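Baso grip pads, long-term review: good hold, poor warning when they let go

Hazem Tawfik
7 Mar 2026
5 min read

We have had the Baso soft grip pads on our bench arms for 14 weeks. They are black, they push on over the standard fingers, and they are sold as a cheap way to stop a two-finger gripper dropping cloth, wipes and bags. A set for one gripper costs £400. We bought two sets from Bunier, one for each arm.

For most of that time I would have given them four stars out of five. Then one of them started coming off its finger, and the way it did so is most of this review.

What we use them for

Our bench does small sample-prep jobs. The arms move vials in and out of a rack, pick up swabs, and wipe down a board between runs. The wiping is the hard part. Glass is easy to grip, because it stays the shape it was when you taught the position. A cloth doesn't. With the bare fingers we were dropping the cloth several times a day, and each drop meant a stop and a person walking over.

With the pads on, the drops nearly went away. Fitting took two minutes a finger and we did not have to change the closing force. We did have to teach the vial positions again, as the pads add a bit of thickness, and the leaflet should say so. It doesn't.

The fault

In week nine the left arm stopped partway through a wipe with a position error. The pad on one finger had crept towards the tip and folded under itself. The gripper had closed on the fold, read the resistance as a good grip and carried on. The cloth was left on the board and the arm did the whole first pass with nothing in its fingers. It only stopped when the folded edge caught.

No harm came of it that time. We pushed the pad back on and put it down to bad fitting on my part.

It happened again four days later, and this time with a vial. The pad moved while the vial was in the air and the vial went on the table. It was a blank, and it broke. Had it been a real sample we would have had a spill report to write and a run to throw away.

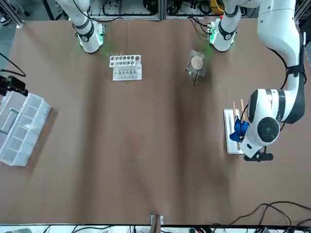
Finding the cause

Benedikt Kettler and I spent an afternoon on it. We ran the same wipe over and over at normal speed and marked the finger with a paint pen so we could see the pad creep. It moved a little each time the arm dragged the cloth sideways, and hardly at all on straight lifts. By 600 cycles it was far enough down to fold.

The pad is held on by friction and a small lip at the top. When we cut an old one open, the lip had worn round on the inside. Nothing on the outside looked wrong, so the weekly check we had been doing would never have caught it.

The part that bothers me more is the sensing. Our gripper judges a grip by how far the fingers have closed and how hard they are pushing. A folded pad gives nearly the same reading as a thin cloth. You lose the grip and the fault signal together. That is a weakness of our set-up as much as of the pads, but anyone buying these to handle cloth is likely to have the same set-up.

What the makers and the shop said

Bunier swapped both sets without a fuss. Baso's reply took longer. They told us the pads are rated for lifting and not for dragging, and that a version with a clip is due in April. The word "dragging" does not appear in the leaflet or on the box.

What we do now

— We pull each pad off every Friday and feel the lip with a fingertip. Any rounding and it goes in the bin.
— There is a paint line on each finger. If the pad has crossed it, the arm does not run.
— The wipe is now shorter, with a lift between strokes.
— After every cloth pick, the arm closes fully on nothing at a set point before the next job. If the fingers don't meet where they should, it stops.

The last one adds a few seconds a run and has caught one creeping pad so far.

Compared with the Hollmann fingers

We borrowed a pair of Hollmann moulded fingers for a week. They replace the whole finger and screw in place, so there is nothing to slide. Hold on cloth was slightly worse and hold on glass was the same. They cost a good deal more and you need the right driver to change them. If your arm works near people or handles anything you would not want on the floor, I would pay the extra.

Verdict

Two and a half stars. The grip is very good for the money and fitting is easy. I can't recommend them for wiping or any sideways pull until the clip version is out and we have tried it. For plain lifting, buy them, but put a paint line on the finger first.

Comments (3)

taststead_lab
Same here at Taststead, ours folded on the right arm. We blamed the gripper and sent it back for testing. Wish I'd read this first.

M. Orrell
Did you try a dab of glue under the lip?

Hazem Tawfik
We did, on one of the old ones. It held, but the pad tore when we took it off for the Friday check, so we gave up on that.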